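Robot Hands Lab: notes for session 7
Hand-held grippers, padded fingers and the cutlery problem

Instructor: Ronja Ekström
Lab sessions: Harriet Kowalczyk, room 314
Last edited 24 May 2019

A few of you asked me to write up what I said at the bench, so these notes are longer than usual (sorry, printer). Read them before you come to the lab and bring a pencil, because you'll be scribbling on the score sheet the whole time.

Where we left off

Last session we talked about arms, and mostly about reach and payload. I want to forget arms completely for a while. When a robot drops something in my lab, people love to blame the arm or the controller, and then we spend an hour staring at joint plots. Very often the trouble is in the last couple of inches, where the fingers meet the thing. So this week you are the arm! You hold the gripper in your own hand, you squeeze, and whatever goes wrong after that is between the fingers and the fork.

The two finger sets

We're comparing what I call the Sollow fingers and the Girkine fingers. The Sollow set is bare and narrow, and it gets into tight spots really nicely. The Girkine set is wider with a soft cover, and it forgives you a lot more if you come in crooked. I have a favorite and I'm not telling you which until I've read your reports.

Please don't swap fingers halfway through a run. Finish all the trials with one set, write down the score, then swap. Last year's group mixed them up and we couldn't use half their numbers, which was a shame because their notes were lovely.

Why a fork

I get this question every year. A block is easy: flat sides, same width all over, and it sits there like a good student. A fork is thin, it's a different shape at each end, and it lies so low that your fingertips hit the surface underneath before they close on anything. If you grab near one end, the other end dips and the whole thing wants to swing. Put it near the rim of a tray and now you've also got a little wall to work around. I love forks. You'll hate them by the end of the afternoon.

For the table task we use two grippers, one per person, working over the same tray. Talk to each other! Say "going in" before you go in. The covers on the padded fingers are tough but they do get chewed up when two people arrive at the same spot together.

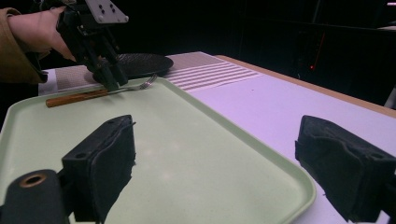 Fig. 1. Table task, second gripper coming down near the neck of the fork.

Look at where that gripper is headed, by the metal neck where the handle meets the tines. My advice is to start there too and then try farther back on the handle, so you can feel the difference for yourself. A round handle likes to roll between hard fingers. With the soft cover you can usually get away with a sloppy angle, but you lose some of the feel for how hard you're squeezing, and I see people crush down much more than they need to.

What to do

1. Check your finger screws before you start. Snug, please, and no heroics with the driver.
2. Put the fork in the tray with the handle to your left.
3. Pick it up at the neck, hold it still for 5 seconds, and put it down on the plate. Do 6 trials.
4. Same again, gripping the handle this time.
5. Swap fingers and repeat the lot.

Scoring: 2 points for a clean lift and place, 1 if it slipped or turned but still made it, 0 for a drop. If you touched the tray on the way in, put a T next to the score. It doesn't cost you anything, I just want to know.

A word about the camera

The camera rides on the gripper, so it sees what the fingers see and not much else. Keep your wrist slow. If you whip it around, the video turns to soup, and matching it up with your score sheet later is miserable (Harriet has done this for whole evenings and will remind you of it). Pause for a beat before each grasp and again after each release, and the trials will be easy to find.

For the report

Two pages, one table, and a paragraph on which finger set you'd bolt to the Gagnon arm for the June demo. Tell me what made you change your mind, if anything did. Chapter 6 of the Sterau course reader has the friction stuff you'll need for the last question. Upload the score sheet with your report, coffee stains and all.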